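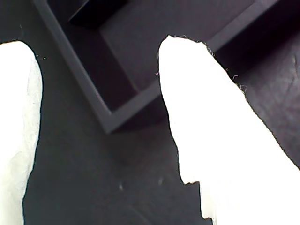 ## 4. Setting up the Custar room dehumidifier

Applies to units with serial numbers from 2000 to 3966. For earlier units, use the Cescombe supplement.

### 4.1 Placement

1. Stand the unit upright on a level floor. If it was shipped or stored on its side, leave it upright and unplugged for 12 hours.
2. Leave clear space on both sides and above the top grille.
3. Close windows and outside doors. Inside doors may stay open if the rooms beyond them are to be dried as well.

**Caution:** Do not run the unit from an extension cord or a power strip.

### 4.2 Drain connection

The unit can empty into its own bucket or through a hose. To use the hose:

1. Switch the unit off and pull the plug.
2. Remove the bucket and take the rubber cap off the drain port. Keep the cap.
3. Push the hose fully onto the port and tighten the clamp by hand.
4. Run the hose downhill to a floor drain. It must not loop upward at any point.
5. Refit the bucket. The unit will not start without it, even when the hose is in use.

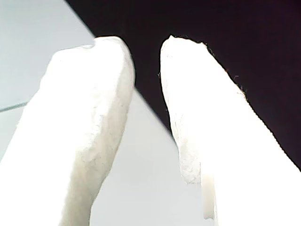
*Fig. 4-2. Gripper fingers, close view.*

### 4.3 First start

1. Plug the unit in. The display shows the current room humidity.
2. Press MODE until AUTO lights up.
3. Set the target with the arrow keys. The factory setting is 46 percent.
4. Hold SET until the display blinks twice. The target is kept in memory after a power cut.

**Note:** The compressor has a start delay. The fan runs alone during this time.

**Note:** Readings taken near the unit can differ from those of a separate meter across the room. If a Jamus remote sensor is fitted, the unit uses the sensor reading and ignores its own.

### 4.4 Filter

Slide the filter out from the rear and vacuum it every two weeks during use. Wash it in lukewarm water if dust remains, and let it dry completely before refitting. In damp basements, check it weekly from June until the end of the season.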